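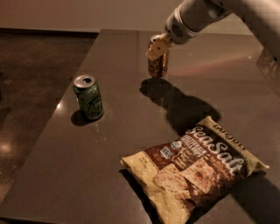
The permit was for 482 tonnes a month, and the man from Skavemau said it twice, as if the harbour might forget. I wrote it down. I had written down Ustov's figure too, back in May, and it was lower, and Ustov never built so much as a fence.

"Glass, tins, old cable," he said. "It all comes in by barge and goes out as feedstock."

"Goes out where?"

He turned a page. Buyers were being lined up. In Tuvport buyers have been lined up for as long as I've worked at the port office, and I have yet to see one get to the front of the queue. 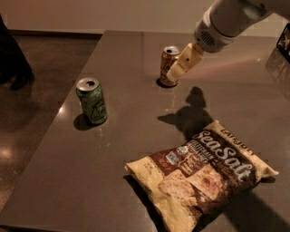
I asked about the smell. There would be none. I asked about jobs and was told up to six, four of them on shifts. The brochure had promised a good many more, but the brochure had been printed by Dixit, who also owned the barges, and I supposed they had to fill the page with something.

He wanted a signature for the quay lease. I said I'd need to see the sheds first.

"The sheds are at the design stage."

"Then so is my signature."

He laughed politely and left his card under my stapler. From the window I watched him walk the length of the quay, stepping round the puddles, and stop at the spot where Ustov's man had stopped. He took out his phone and photographed the water.

I put the file in the drawer with the others and had to lean on it to get it shut.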